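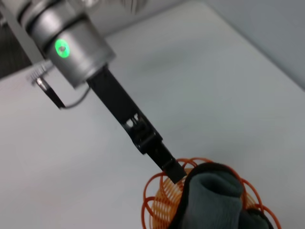 Why do we roll our socks into pairs before we put them away?

Mostly so that each sock stays with its partner. A sock on its own is not much use to anybody with two feet, and a pair that has been tucked together will still be a pair when you go looking for it on a dark morning with the school bus on its way.

That is the short answer, and if you are in a hurry you may stop there and go and have your tea. But socks are rather more interesting than they look, and if you have a little time (and perhaps a heap of clean washing waiting on the bed) we can go into it properly.

How did socks begin?

People have been covering their feet for a very long time. The oldest foot coverings were probably bits of animal skin or matted fur, wrapped round and tied on, and they must have been scratchy. Later on people learned to make socks out of yarn, looping it round and round to make a tube, and then working in a bend so that the tube could turn the corner at the heel. Some very old socks found in Egypt have a split at the front, with the big toe on one side and the other toes on the other, so that they could be worn with sandals. They look a bit like mittens for feet.

For hundreds of years every knitted sock was made by hand, which took a great deal of patience. Then came knitting machines, and socks became something that most families could have a whole drawer of – and that, of course, is when they started to get muddled up.

What makes a sock stretchy?

Have a look at the top of one of your own socks. You will probably see thin lines running up and down, like the furrows in a ploughed field. This is called ribbing. The knitter (or the machine) makes some stitches that stand forward and some that sink back, one lot after the other. When you pull the sock sideways the sunken stitches open out, and when you let go they creep back in again. It works like the folds in an accordion.

Many socks have a little elastic in the cuff as well. The elastic gives the sock a gentle grip on your leg, so that it doesn't slither down inside your wellies, which is one of the nastiest feelings in the world.

Why do socks go missing?

Ravindran Mudaliar runs a small launderette in Griduscombe and has been handing back people's lost socks for longer than most of our readers have been alive. When we wrote to ask him where they all go, he sent us a very full reply.

"They hide in other washing," he wrote. "I shake out a duvet cover and there is a sock in the corner of it. I find them up the sleeves of jumpers and in the legs of trousers. The small ones cling to the inside of the drum, just at the top where you don't think to look. I keep the odd ones on a shelf that we call Brorka, after a cat we used to have who slept there, and now and then somebody comes in and is very pleased indeed."

So before you give a sock up for lost, look inside the pillowcases, run your hand round the drum of the machine (when it has been switched off and a grown-up says it's all right), and peep behind the radiator.

How do you make a sock bundle?

There are several ways, and every family thinks its own is the right one. The kind most children learn first goes like this.

Find two socks that match. Check the heels and toes as well as the colour, as black socks and very dark blue ones are terrible for pretending to be each other.

Lay one on top of the other on a table or on the floor, with the heels together, and smooth them flat with your hand.

Start at the toes and roll the two of them up towards the cuffs. You don't need to roll tightly. A soft roll will do.

When you get near the top, take hold of the outside cuff, open it, and fold it back over the whole roll. It should swallow the rest, and you will have a neat little parcel about the shape of a bread roll.

If it all springs apart the first time, don't worry. It takes a bit of practice to get your thumbs in the right place, and long football socks are much harder than short ones.

Is rolling bad for socks?

Some people think so! Folding the cuff back does keep it stretched while the sock sits in the drawer, and over many months the elastic can grow tired. Imogen Ackroyd, who teaches knitting and mending at the Cultberg craft rooms, would rather we folded our best woolly ones.

"Put them one on top of the other and fold them over once, then once again," she told us. "They'll sit up by themselves like little books. I do ball up my gardening socks, though, so I'm not as strict as I sound."

Folding suits thick socks and socks you are especially fond of. Rolling suits everyday ones, and anything that has to be thrown into a suitcase or a swimming bag.

Where should the bundles live?

A drawer is the usual place, but a basket does just as well. A wire basket is nice because you can see through the sides and spot what you want, and air can get in between the wires. Do feel along a wire basket for rough ends first, as these can catch in the knitting and pull a loop out. A shoebox without its lid will do perfectly if you haven't got a basket to spare.

Only put socks away when they are properly dry. A sock that is the least bit damp will stay damp if it is rolled up, and after a while it begins to smell like a pond. Squeeze the toe, where the knitting is often thickest, and if it feels cold leave it out a little longer.

Something to try

Ask everyone at home to save up their clean socks until there is a good big heap, tip it out on the carpet, and see who can pair the most before the kettle boils. Anything left over at the end can go in a bag on the back of a door to wait for its partner. If the partner never does come, an odd sock makes a very good puppet, or a duster that fits right over your hand for doing the skirting boards.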